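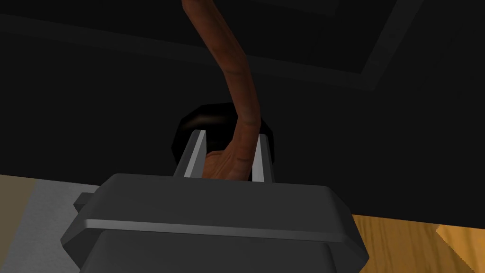
Trambridge, February 2022

Ticket: Door task, grasp reported as closed but handle does not turn
Product: Zasteo simulator, with the Pärn arm controller
Scene: Plisdale house, dark door
Severity: high (blocks our evaluation)
Status: open, waiting for reply from Zasteo support

Summary of the problem

We run a two-armed robot in the Plisdale house. The task is to go to the door, take the handle, turn it and pull. Since we changed to the new controller package, many episodes stop at the handle. The gripper closes, the controller writes "grasp ok" in the log, and then the arm pulls without any turning of the handle. The force on the wrist goes up until the safety limit stops the episode.

In total we ran 2,546 episodes with the new package. Of these, 996 ended with the force limit. I have looked through the logs of all the failed ones with a script, and 700 of them have the same pattern: grasp ok, no change of the handle angle, force limit. The others are mixed and I will make a separate ticket for them, please do not look for them here.

We consider this a safety matter also, although it is only simulation at this moment. The same controller will go on our real arm in June. A real arm which pulls with full force on a locked door can damage the door or itself, and the stop comes too late in my opinion.

What we expect

After "grasp ok" the wrist should rotate until the handle reaches its lower position. Only then the pull may begin. If the handle angle does not change, the controller should open the fingers and report a failed grasp.

What we get

The pull begins directly. The rotate step is in the log, but its start and end have the same time stamp. So it was called and it finished immediately.

Short part of one log, the time is in simulation steps from the contact:

step 0 contact left_gripper
step 2 grasp ok
step 2 rotate_handle start
step 2 rotate_handle done
step 3 pull start
step 30 force limit, episode stopped

In every log of this group the rotate step has no length. I did not find one exception.

What I have tried

1. Clean install of Zasteo and of the controller. No change.

2. Lower gripper speed. The contact looks softer in the force curve, but the result is the same.

3. Higher friction on the finger pads. My first idea was that the fingers slip. With higher friction the force limit is reached even earlier, so I do not believe in slipping any more.

4. Old controller package, same scene, same seeds. The rotate step has a normal length and the door opens. For me this is the most important test. I repeated it on a second computer and got the same.

5. Another door in the same house, with a round knob. Works with both packages. I do not know why a knob is better than a lever, maybe it uses a different rotate function.

6. Visual check from the wrist camera. The fingers hold the brown piece at its lower end, where the color is more pale, and the remaining length bends up and to the left out of the view. The round black part is directly behind the fingers. From this view alone I would say the grasp is good, and the log says the same. But it is a narrow view, and from it I can not judge the angle of the handle. I ask you to not close the ticket with "grasp is visible, works as designed", as it was done with my previous one. 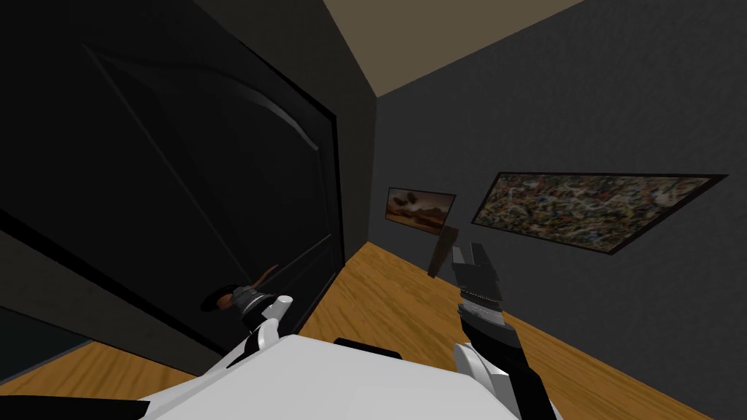

The arm selection was my next suspicion, and I think we are closer there. The new package has a setting for which arm is the "acting arm", and the default is "auto". In our robot the left arm must do the handle and the right arm must stay away from the door. From the head view this is also how it looks: the left gripper is right beside the brown lever with the round plate, and the right one is well away from the door, fingers open and pointing up, over the wooden floor in front of the wall with the two paintings. So the positions are correct. However, when I print the acting arm at the moment of the rotate call, it is "right" in all the logs of the bad group. The contact is from the left gripper, but the rotate command goes to the right arm. The right arm is not touching anything, its target is already reached, and the function returns done. This would explain the same time stamp.

I then set the acting arm to "left" by hand in the configuration file. The value is read at start (I see it in the log header), but at the rotate call it is again "right". It seems that "auto" overwrites it somewhere between approach and grasp. I have no access to this part of the code, it comes compiled.

Temporary workaround

We made a small wrapper which sends the rotate command directly to the left arm and checks the handle angle before pulling. With the wrapper the door opens in the cases I tested by hand. I did not run the full evaluation with it, and I prefer not to. The numbers could then not be compared with our older results — and the wrapper will not work when the handle is on the other side of the door.

I also put the force limit lower for this task. The episodes stop earlier now, but this is only protection and not a repair.

Questions for support

Is the acting arm chosen again after the grasp, and if yes, from what? I suspect it takes the arm whose gripper is open. In our case this would always be the wrong one.

Can the rotate function give an error when the selected arm has no contact? A silent "done" is dangerous. It cost us many days, and on real hardware it could cost more.

Is there a nightly version where the setting from the file is respected? We can test it quickly, the seeds and the scene are saved.

Attached to the ticket: configuration file, the list of seeds for the bad group, complete logs for the first 30 of them, and the logs with the old package for the same seeds. The recordings are too large for the upload form. If you need them, please send me a place where I can put them.

Update, same ticket

I forgot to write that we use the default tilt of the head camera for the approach. I changed the tilt to look more straight at the door and repeated a few seeds. No difference in the acting arm, still "right". So the camera can be left out of the search.

Please keep the severity on high until we have an answer to the first question.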